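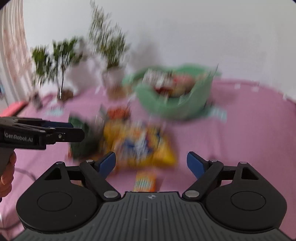

Snack packets and a light green basket, with the hand-held grippers used for recording.

Automation at the Zaltau packing site: questions from staff

This page covers the change to the gift basket and mixed snack lines at Zaltau. It is kept by the operations office at Millulari and is updated when an answer changes. If your question is missing, use the form at the front desk or ask your shift lead.

What is being automated?

Filling baskets with mixed snack items. At present a packer reads the order slip, picks the items from the shelf and places them in the basket by hand. The plan is for robot arms to do the placing on standard orders. Picking from the shelf, wrapping, ribbons, cards and any order with a special request stay with people.

What is Venus?

Venus is our name for the project as a whole, including the recording work, the arms and the new order screens. You will see it on rotas and on the door of the recording room. It has nothing to do with the stock system, which keeps its old name.

Why are packers using hand-held grippers?

The arms learn from recordings of people doing the same work. A packer holds a gripper in each hand and moves items with the jaws in place of fingers. The recordings show how a soft bag is picked up, how hard it is squeezed and where it goes. Bags and small boxes need different handling, so we record both.

Do I have to take part in recording?

No. Recording is voluntary and there is no mark on your file if you say no. You can also stop after you have started. Tell your shift lead and you will go back to your usual station for the rest of that shift.

How long is a recording session?

Four hours, with a break at the halfway point. You can be booked for up to 5 sessions in a month. The grippers are heavier than they look after the first hour, and the limit is there for your wrists. If your hands or forearms hurt, stop and report it the same way you would report any other strain.

Is recording paid?

Yes, at your normal hourly rate plus the skills supplement. Sessions count as working time for holiday and overtime. Training to use the grippers is paid too, including the part you do before your first session.

Am I being filmed?

The cameras on the grippers point at the work. Your hands and sleeves will often be in view, and sometimes the other gripper. Other people may be picked up if they walk past, so please don't cut through the room when the door sign is turned to red. There is no sound in the files that are kept.

Can the recordings be used to judge my speed?

No. Files are stored under a session number and your name is not attached. Managers at Zaltau can't open them. This is written into the agreement with the staff council, and a copy is on the board outside the canteen.

What if I drop something or do it badly?

Carry on. Pick the item up again with the gripper if you can reach it, and by hand if you can't. There is a button on the tablet for marking a mistake, but you don't need to restart the session. Packets that burst go in the waste bin and are written on the breakage sheet as usual.

Will there be job losses?

No permanent packing jobs will be cut as a result of Venus during the first 24 months after the arms start. That is the period covered by the agreement. We can't give a promise beyond it, and we would rather say so here. Talks on what comes next will begin well before it runs out.

The number of seasonal packers will probably go down. Most of the extra hiring in past years was for basket filling, and that is the work the arms are meant to take on. Returning seasonal staff will be told in August whether there is a place for them.

What will my job look like afterward?

If you are on basket filling now, you will be offered one of these:

Cell operator – loading items, clearing jams, checking finished baskets
Finishing – wrapping, cards and special orders
Stock and shelf picking

Cell operators move up one pay grade after training. Finishing and shelf picking stay on the current grade. You can give a first and second choice, and where too many people ask for the same role, length of service decides.

What training do I get as a cell operator?

Twelve days, split between the classroom and the line. Stojanović, the firm installing the arms, runs the technical part. The rest is done by our own trainers. You don't need any computer experience. Lessons are in English with printed notes, and you can ask for the notes in another language.

Is it safe to work next to the arms?

The arms stand behind a light barrier and stop when anything crosses it. Only trained operators may go inside the marked area, and only after using the lockout key. Don't reach across the barrier for a dropped packet, even if the arm is standing still.

Will shift times change?

Early and late shifts stay as they are. Cell operators start 12 minutes before the line does, for checks, and this time is paid. There are no plans for a night shift.

What can the arms not do yet?

Very thin bags give them trouble, and so do items lying underneath others. Those will be placed by hand for now – expect some baskets to come off the cell unfinished. An operator adds what is missing and sends the basket on to finishing.

Where do I raise a concern?

Start with your shift lead or a member of the staff council. You can also put a note in the box by the time clock without signing it. Answers to unsigned notes are added to this page.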